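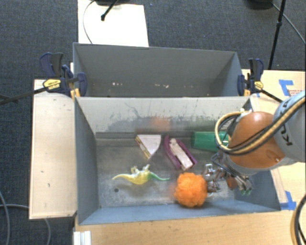
Ticket: ZAS-17
Project: Zasov
Component: auto-labeling, two-bin grasp collection
Reported by: Liepiņa lab, bench operator
Opened: 2022-06-20
Priority: high (blocks training)
Status: resolved, one follow-up open

Summary

Grasp success labels from the automatic labeler disagree with hand labels at a rate that makes the current batch unusable for training. The batch is 3,000 attempts. A hand-checked sample of 80 attempts gave 17 wrong labels. All 17 are false positives: the labeler says the object was picked, the wrist video shows it was not.

Expected behavior

The labeler compares an overhead frame of the source bin before the attempt with one after the arm has retracted. If the changed area inside the floor mask is above threshold and the fingers did not close fully, the attempt is marked as a success. In the March batch, hand checking found no errors of this kind.

Observed behavior

Attempts on the soft and rounded toys are marked as successes when the object was only pushed. Attempts on flat pieces are mostly labeled correctly. The policy trained on the first part of this batch has learned to sweep objects toward the walls, where it collects a positive label without lifting anything. Measured success on the held-out set went down while the logged success went up.

Steps to reproduce

1. Load the standard mixed toy set into the source bin.
2. Start collection from the Zorkeo console with the default profile.
3. Let it run until the first bin swap.
4. Export attempts and compare the label column to the wrist video.

Log

Entry 1
Pulled the raw before and after frames for the 17 bad attempts. The object is still in the bin in every after frame. It has moved, usually up against a sloped wall. The difference image is large in all of them, so the threshold test passes as written. The finger test should have caught these and did not.

Entry 2
Checked finger positions. On a true miss the Gekuston hand should report full closure. In the bad attempts it reports a gap. First guess was that something was jammed in the linkage. Ran open and close cycles with the arm parked clear of the bins. Full closure reported every time. Hand is fine when unloaded.

Entry 3
Second guess was bin movement. If the bins shift, the floor mask is off and wall pixels get counted as change. Checked both rim clamps. The right one took another click on the trigger. Re-measured bin position against the calibration file and found no offset worth correcting. Re-ran the labeler on the same frames with a freshly drawn mask. Same 17 attempts wrong. Bin movement ruled out.

Entry 4
Lighting. Turned off the auto exposure on the overhead camera and collected a short run. False positives still present. Leaving auto exposure off anyway, as it makes the difference images cleaner. Config committed.

Entry 5
Plotted the time of the finger reading against the time of the arm's retract command. In the March batch the reading is taken after retract. In this batch it is taken before. With the hand still down in the bin, the fingers can be pressing on a toy, a wall or the floor, and the gap is real at that moment. The object then drops out or is left behind when the arm lifts, and the reading is never updated.

Entry 6
Found the cause. The Zorkeo update changed the order in which callbacks fire at the end of a motion. Our logger subscribes to "motion complete" and takes the first message it gets. Before the update the first message was the retract. After the update it is the close. The logger never checked which motion had completed. This is a bug on our side.

Fix

a) Logger now waits for the completion message with the retract motion ID and discards all others.
b) Finger position is read again at the drop pose above the second bin, before release. Both readings must show a gap for a positive label.
c) A third frame pair was added, taken of the receiving bin before and after release. A success now requires change in both bins.

Change (c) was not needed to close this bug, but the receiving bin check is cheap and does not depend on the hand at all. It would have caught the problem on the first day.

Verification

Collected a new sample of 80 attempts with the fix and hand-labeled all of them. No false positives. Six false negatives, all on the fuzzy balls. The fingers compress them enough that the hand reports closure even while holding one. Receiving bin frames show the ball arriving in each case.

Data handling

Finger readings in the affected batch cannot be repaired, as the second reading does not exist. The wrist video does exist. Proposal is to relabel from video for the attempts we want to keep and drop the rest. Do not mix the old labels with the new ones. The affected batch has been moved to the quarantine folder and the training config no longer points at it. The checkpoint trained on it is marked as bad and should not be used as a starting point for fine-tuning.

Note for the write-up: the learning curve from this batch should come out of the results section. The pushing behavior is worth one paragraph under label noise. The errors were one-sided and tied to a single kind of motion, and the policy found them quickly. Random label flips at the same rate did not produce pushing when we tried it on the March data.

Follow-up (open)

Soft object closure threshold. Options are a lower threshold for the whole set or letting the receiving bin check override the finger test. Second option preferred. Needs a run with only soft toys in the bin before it is merged.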